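Nurwood Extends Rebates for Water Heater Flushing and Pressure Valve Checks

The Nurwood Housing Services Office has extended its home plumbing rebate through the end of March and added water heater maintenance to the list of work it covers. Owners of single-family houses and duplexes may now claim part of the cost of having a tank flushed, a relief valve tested or replaced, and an expansion tank fitted where the house has a closed water system.

The rebate pays up to $300 per household. It had previously been limited to leak repairs and shutoff valves. Applications for the new categories opened in January and are accepted by mail or at the service counter in the Prurness Building until 5 p.m.

Water in the Nurwood district is hard, and minerals settle at the bottom of a tank as the water is heated. A thick layer of sediment makes a gas burner run longer and can produce a rumbling or popping sound. In electric models it may bury the lower heating element and shorten its life. The office recommends a flush once a year, and twice a year in the Zacharias neighborhood, where the supply comes from the older wells.

Residents who prefer to do the job themselves are not eligible for the labor portion of the rebate but may claim parts. The office reminds them to turn off the power or set the gas control to pilot, close the cold water supply, and let the tank cool before attaching a hose to the drain valve. Plastic drain valves on older tanks can crack when forced. A valve that does not turn by hand should be left for a plumber.

The temperature and pressure relief valve requires separate attention. Its discharge pipe must run downward and end near the floor or outdoors, with no cap and no threads on the open end. Inspectors found 13 capped pipes during last year's visits – a serious hazard in every case – and the office will replace a capped pipe at no charge when it is reported.
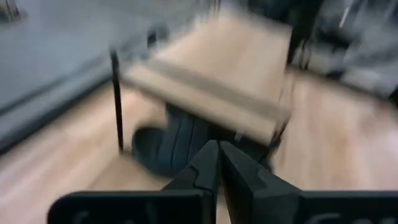

Marlene Lachance wrote to the office to ask that renters be allowed to apply directly, noting that in her duplex the tank had gone 2 years without a flush and that the owner lived out of state. Under the present rules, the owner must sign the form, although a tenant may fill it out and arrange the appointment. The office stated in its answer that the signature requirement will be reviewed before the next round of funding.

Work must be performed by a licensed plumber, and the invoice must list each task on its own line. Peltden Plumbing and Heating, which holds the district's service contract, will handle calls for households without a plumber of their own. Its regular rates apply, and the rebate may be deducted from the bill at the time of service.

Checks are mailed roughly five weeks after a complete application is received. Forms without a copy of the invoice will be returned. Households that received a leak repair rebate last year remain eligible for the new categories.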